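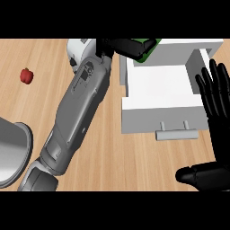 Rendered view of a grey robot arm over a wooden tabletop

From: Stojan Papadopoulos
To: brosto-users
Date: 31 Aug 2021
Subject: Re: App start time after the Brosto update

Živko Begović wrote:

> We moved the Mustville parking app to the new Brosto build in April.
> Start time on older phones went from 111 ms to 583 ms. Nothing else
> changed on our side. Is anyone else seeing this, and is there a
> setting we missed?

Hi Živko,

Yes, we had the same thing with the Vullthorpe library app. In our case it was the font loading. The new build reads every font in the bundle before it draws the first screen, and we were shipping eight of them. Two were in use.

Take the unused ones out of the bundle and delete the build cache before you compile again. If you skip the cache step the old font list stays in and you will see no difference. After that our start time on the oldest test phone dropped to a little above what we had before the update.

There is also a setting called lazy_assets. It is off by default. I turned it on for a while but it made the icons on the first screen show up late, so I turned it off again - your app may be fine with it if the first screen is mostly text.

One more thing to check is the log level. The Fankhauser plugin sets it to "full" when it installs, and that writes 80 lines to disk on every start. Set it back to "errors" in the plugin's own config file. The main config does not override it.

Which version of the plugin are you on? If it is the old one I can send you our config.

Stojan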